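Brollel Coffee Tasting Panel: call for participants

Posted 3/25/22

Brollel is looking for people who drink coffee every day to join a paid tasting panel at our Istard office. We roast and pack coffee for small grocery stores and diners, and we are working on a new medium blend under the name Kilum. Before it goes on sale we want to hear from ordinary coffee drinkers. You do not need any training, and we would prefer that you have not worked for a roaster or a coffee shop.

What you will do

You will come in for 3 sessions, each in a different week. At every session you taste a set of coffees in small pours, with water and plain crackers in between. You fill out a short form for each one: how strong it is, how bitter, whether you would buy it. There is no talking about the coffee until all the forms are in. Some of the coffees will be ours and some will be from other companies, and the labels are kept out of sight.

All coffee is served black. If you normally take milk or sugar you are still welcome, but please be willing to drink it plain for the length of the session.

Who can apply

You must be 18 or older and drink at least 2 cups of coffee on a normal day. You must be able to read and write in English well enough to fill out the forms. Please do not apply if you are pregnant, if a doctor has told you to cut back on caffeine, or if you have lost some of your sense of smell or taste. Smokers can apply but are asked not to smoke for an hour before tasting.

Pay

Panel members get $145 after the last session, paid by check. If you miss a session and cannot make it up, you are paid for the ones you attended. We do not cover travel, but parking behind the Vasilakis Building is free. Use the side entrance and take the stairs or elevator to the second floor.

Paper cup, and the tabletop: 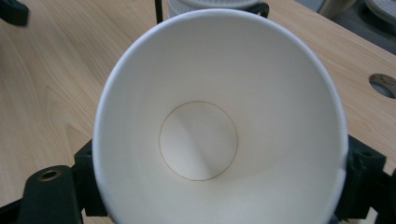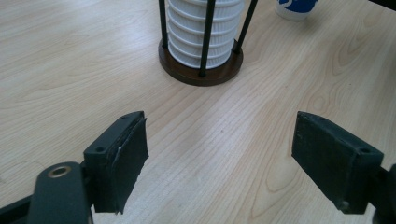

Sessions start at 11 in the morning and run for just under two hours. Please do not wear perfume, cologne or scented hand lotion, and do not eat spicy food that morning. A light breakfast is fine.

How to apply

Fill out the form at the front desk or ask us to mail you one. Tell us how you make your coffee at home, what brand you buy most often, and which weekdays you are free. We will call everyone who is chosen. If this panel is full we will keep your form for the next one, planned for August, unless you ask us not to.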